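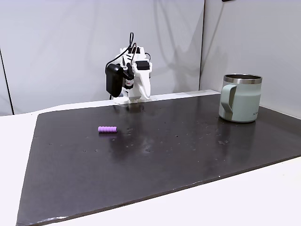 Just buy a new mug, wrote a reader called Taron after my last column, and spare us all the agonising. Fair enough. I'd spent most of a page fretting over whether a pale green insulated mug was worth rescuing from the back of the cupboard, and I can see how that might test a person's patience over breakfast.

But I've had a long think about it (over several cups of tea, naturally) and I'm not budging. I love an insulated mug with a proper handle. I love the soft sage colour that every second kitchen shop seems to stock now, and I love the bare steel rim that stops the whole thing looking like a nursery. What I don't love is how badly most of us treat them, me included.

Mine came from a homewares clearance in Zidville, marked down to 16 dollars from 31, and for the first year I did everything wrong. Dishwasher, every night. Milk left in the bottom over a long weekend. Once, a bleach soak, which I'd like struck from the record. By autumn it smelled like the inside of a school bag and the tea tasted of whatever I'd had the day before.

So I set myself the job of bringing it back, and while I was at it I asked around at the Bullside market, where there's a stall that sells nothing but flasks and lids. The advice was wonderfully boring. Bicarb and hot water, a big spoonful, left for 20 minutes. A soft bottle brush. No steel wool, ever, however brown the bottom has gone. Then rinse it, rinse it again, and leave it with the lid off until the next morning.

It worked a treat! I did it twice more to be sure, and the tea tastes like tea again.

The bit I'd never thought about was where the mug stands once it's clean. I used to plonk it upside down on the draining board with the rim flat against the surface, and of course the damp just stayed in there. Now it goes the right way up, mouth open to the air, a little away from everything else.

Which brings me to dark surfaces. I adore them. A glossy black top under a pale green mug is about the prettiest thing you can do in a kitchen for the money, and you get that soft upside-down ghost of the mug in the shine for free. The trade-off is that every bead of water shows, and you'll be chasing them with a tea towel until you die.
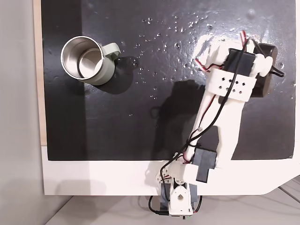

Living with a shiny black top

I put mine in after seeing one in a Van Loon showroom, where somebody clearly wipes it every four seconds. At home it's another story. Drops dry into little pale spots, the spots join up with the scuffs, and by May the light comes in low across the bench and shows me the lot.

Two cloths is the answer, for what it's worth. One damp, one dry, and the dry one straight after the damp one while the surface is still wet. I've tried the fancy sprays and gone back to a drop of dish soap in warm water. Scratches are a different matter – I've made my peace with those.

And give the thing some colour to play with. Pale green is lovely on black, but on its own it can look a touch polite. Add one small bit of purple, lying off to the side, and it all wakes up. Lavender and sage are old garden friends, after all, and they get along just as well on a bench as they do in a flower bed. 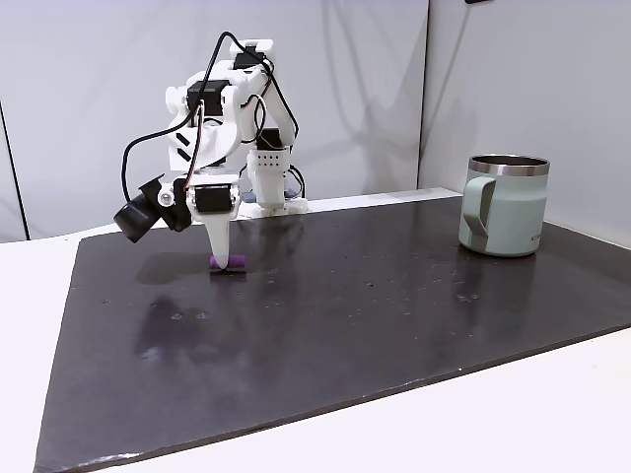 You don't need much of it, mind. I went overboard at first and bought purple napkins, a purple jug and a purple tray, and the kitchen looked like a chocolate box. The jug and the tray went to the op shop. I kept the napkins, and they come out when I've got people over and want to look as if I plan things.

As for Taron, I did go and look at new mugs, just to be fair. There was a gorgeous one in a gift shop, heavy as a brick, with a price tag of 128 dollars. I picked it up, had a good look at the handle, put it back very carefully and went home to boil the kettle.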